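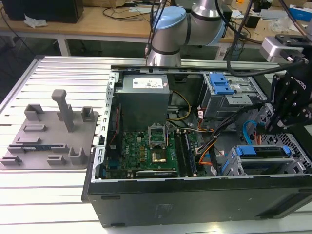

Bench 2, tower open on its side, fixture plate to the left of it.

07/05/2022

Picked up the campaign account set again. 509 posts in total from the two mayoral campaigns in Maston, pulled in March and not touched much after that. Today's job was hand coding the tone of each post so we have something to compare the classifier with.

Got through 110. Of those, 80 come from the Cuketti account, so the batch is lopsided. Next batch should be drawn evenly from both sides. The Jiang account posts less often but in long threads, and I'm counting a thread as one post. Check that the March export did the same. I think it split them.

Codes used: attack, policy, event, thanks, other. "Attack" needs a tighter rule. A post that quotes the opponent and adds one word got a different code from me in the morning than after lunch. Going with this for now: if the opponent is named or quoted and the post disagrees with them, it's an attack, even when it is polite.

Replies to the Kumport ferry debate are a mess. Half of them only make sense with the parent post, and some parents are deleted. Marked those "other" with a note in column F.

Still to do: second coder on the same 110, fix the time zone on the export, ask whether reposts stay in. Spreadsheet is in the shared folder, tab 2.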